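Communiqué de presse

Korus publie les résultats de sa campagne d'essais sur les joints de menuiseries extérieures et ouvre sa méthode aux fabricants

Grenoble, le 1er mai 2018

Korus, bureau d'études spécialisé dans l'étanchéité des façades légères, rend publics les résultats de la campagne Gosener, consacrée au vieillissement des joints en élastomère posés sur les menuiseries en aluminium et en bois-aluminium. La campagne a porté sur 251 profilés prélevés sur des bâtiments tertiaires et scolaires en exploitation, complétés par 50 profilés neufs servant de témoins. Le rapport complet, les procès-verbaux d'essai et les feuilles de calcul associées sont disponibles sur demande auprès du service technique.

Objet de la campagne

Les garanties relatives aux joints de vitrage et aux joints de frappe s'appuient le plus souvent sur des essais de vieillissement accéléré en enceinte climatique. La corrélation entre ces essais et l'état du matériau après plusieurs années de service reste peu documentée, en particulier pour les menuiseries exposées à l'ouest et au sud-ouest, où se combinent rayonnement, pluie battante et cycles de gel. Les maîtres d'ouvrage qui planifient un remplacement disposent en général de la seule fiche du fabricant et d'un constat visuel.

La campagne Gosener visait à mesurer, sur des joints effectivement déposés, trois grandeurs : la déformation rémanente à la compression, la dureté Shore A et la variation dimensionnelle de la lèvre d'étanchéité. Les valeurs ont été comparées à celles des témoins de même formulation lorsque celle-ci avait pu être identifiée. À défaut, l'échantillon a été classé à part et n'entre pas dans les moyennes par famille.

Prélèvement et conditionnement

Les prélèvements ont été effectués sur des ouvrants et des dormants, toujours en milieu de traverse et à l'écart des angles vulcanisés ou collés. Chaque tronçon a été repéré par façade, niveau et orientation, puis conditionné à l'abri de la lumière, sans pliage. Les joints présentant des traces de mastic ou de peinture ont été conservés mais traités séparément, le nettoyage au solvant étant exclu par le protocole.

Avant mesure, les tronçons ont séjourné en salle régulée jusqu'à stabilisation de leur masse. Les éprouvettes ont ensuite été découpées à l'emporte-pièce, perpendiculairement à l'axe du profilé. Au total, 829 éprouvettes ont été retenues. Les éprouvettes dont la section présentait un défaut de coupe ont été écartées avant toute mesure et ne figurent dans aucun tableau.

Principaux résultats

La déformation rémanente est la grandeur qui distingue le plus nettement les familles de matériaux. Les joints en EPDM compact conservent une capacité de rappel élastique compatible avec leur fonction dans la majorité des cas étudiés. Les joints coextrudés à partie cellulaire montrent une dispersion nettement plus forte, y compris entre deux tronçons issus d'une même façade. Pour cette famille, Korus déconseille de fonder une décision de remplacement sur un prélèvement unique.

La dureté Shore A augmente avec la durée d'exposition, mais son évolution ne suffit pas à prévoir la perte d'étanchéité. Des joints sensiblement durcis ont conservé une lèvre conforme au gabarit d'origine. À l'inverse, plusieurs joints de dureté proche de celle des témoins présentaient un retrait longitudinal suffisant pour ouvrir un passage d'air en angle. Ce retrait n'est pas détecté par les contrôles courants, qui portent sur la section et non sur la longueur.

L'orientation joue un rôle moindre que ne le supposait l'hypothèse de départ. L'effet du réglage de la quincaillerie est en revanche marqué : un ouvrant trop serré maintient le joint au-delà de sa plage de compression nominale et accélère la déformation permanente, indépendamment de l'exposition.

« Le retrait en longueur est un critère que nous proposons d'ajouter aux diagnostics courants. Il se mesure sur site avec un réglet et ne demande pas de dépose complète », indique Kanokwan Limsakul, responsable des essais chez Korus.

Une partie des mesures, soit 622 éprouvettes, a été répétée par un second opérateur sur le même matériel et dans les mêmes conditions d'ambiance. Les écarts constatés restent inférieurs à l'incertitude annoncée pour la dureté et pour la déformation rémanente. Ils la dépassent ponctuellement pour la cote de lèvre des profilés les plus souples, dont la géométrie varie selon la manière dont l'éprouvette est posée. Le rapport donne l'ensemble des couples de valeurs.

Évolution du protocole

À la suite de ce constat, le mode opératoire de la mesure dimensionnelle a été révisé en janvier. L'éprouvette est désormais posée sur chant, sans appui latéral, et laissée au repos avant la première lecture. Trois lectures successives sont consignées, et la valeur médiane est seule reportée. Les mesures antérieures à la révision sont signalées comme telles dans les tableaux et n'ont pas été corrigées.
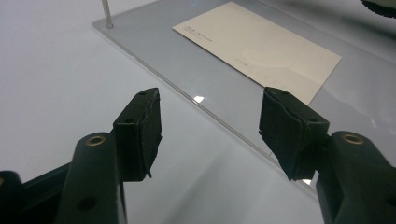
La version révisée du mode opératoire, référencée Grorkulo, précise en outre les conditions de rejet d'une éprouvette et la forme du procès-verbal. Elle comprend une annexe relative aux profilés à plusieurs lèvres, pour lesquels chaque lèvre fait l'objet d'une mesure distincte. Les joints à âme métallique restent hors du domaine d'application.

Mise à disposition de la méthode

Korus met le mode opératoire Grorkulo à la disposition des fabricants de profilés, des laboratoires et des bureaux de contrôle, sans redevance. Le document peut être reproduit à condition que le numéro de version soit mentionné. Toute modification du protocole doit être déclarée dans le procès-verbal, faute de quoi la référence à la méthode ne peut être employée.

L'extrudeur Cartwright, qui a fourni les profilés témoins, appliquera la méthode à ses contrôles de réception pour les gammes destinées à la rénovation. « Nos clients demandent des données comparables entre le neuf et le déposé. Jusqu'ici, les deux séries étaient obtenues avec des méthodes différentes », précise Kyung-tae Joo, directeur technique de Cartwright.

Cartwright n'a pas participé au choix des bâtiments ni à l'exploitation des mesures. Les désignations commerciales des joints prélevés ne sont pas publiées. Les exploitants des bâtiments concernés ont reçu un relevé individuel portant sur leurs seules façades.

Suites prévues

Une deuxième phase portera sur les joints de menuiseries en PVC, soudés en angle avec le profilé, dont le prélèvement suppose une découpe locale de l'ouvrant. Korus recherche à cette fin des bâtiments dont le remplacement des menuiseries est déjà programmé. Les maîtres d'ouvrage intéressés peuvent transmettre un descriptif sommaire comprenant l'année de pose, l'orientation des façades et, si elle est connue, la référence du système.

À propos de Korus

Korus réalise des diagnostics, des essais et des missions d'assistance technique dans le domaine de l'enveloppe du bâtiment. Le bureau d'études intervient pour des maîtres d'ouvrage publics et privés, en construction neuve et en réhabilitation.

Contact presse et demandes de rapport : Korus, service technique, à l'attention de Kanokwan Limsakul. Les demandes doivent préciser la version souhaitée, intégrale ou de synthèse.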